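Wesano kitchen simulator, after one season on the job

Rating: 3 out of 5

We fit and service kitchens for rental buildings, and since October our shop has used two robots for the dull part of the work: opening and closing cabinet doors during final checks. Wesano is the simulator we use to set up those checks before anything goes to a customer's building. I run it from a desk in the Mingate office. This review covers the simulator and what it did to our jobs. I am leaving the robots themselves for another time.

Setup took one afternoon. You pick a kitchen, choose the finishes, and assign a routine to a door or drawer. The default kitchens are plain but good enough to practice on. Yellow fronts with reddish wood trim are not something our customers order, but they are easy to see against gray stone, and I have stopped changing them.

Two views from the door routine:

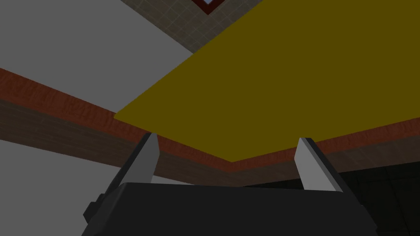
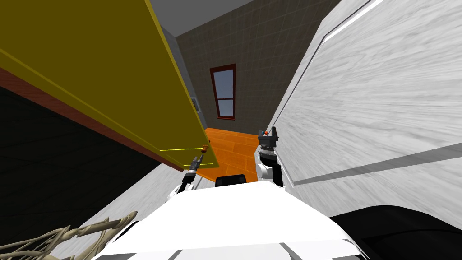

The view from the gripper is the one I use most, and it takes the longest to learn. Everything is seen at an angle and there is no button to level it. Erdal Sarıgül, our lead fitter, picked it up faster than I did. He has spent years with his head inside cabinets, and he could tell which edge he was looking at when I was still guessing.

That has been the real change here. Fitters used to finish an install and then open every door by hand while filling in a sheet. Now they spend part of the week at a screen, telling the software where a hinge will bind or where a knob sits too close to a corner. Two of them like it. One asked to go back to installs full time, and he did. Hours stayed the same, and so did pay, which some of the crew think is wrong given the extra skill involved. I agree with them.

Our library now holds 243 saved routines. Search is poor. You can filter by room but not by handle type, so we put the handle in the file name.

Other complaints: shadows inside open cabinets are so dark that I can't check shelf positions, and support takes 3 days to answer. We tried Okabe before this. It was cheaper and had better lighting, but its doors swung as if they weighed nothing.

Worth buying if you have a fitter willing to sit with it. Without one I would wait for the next version.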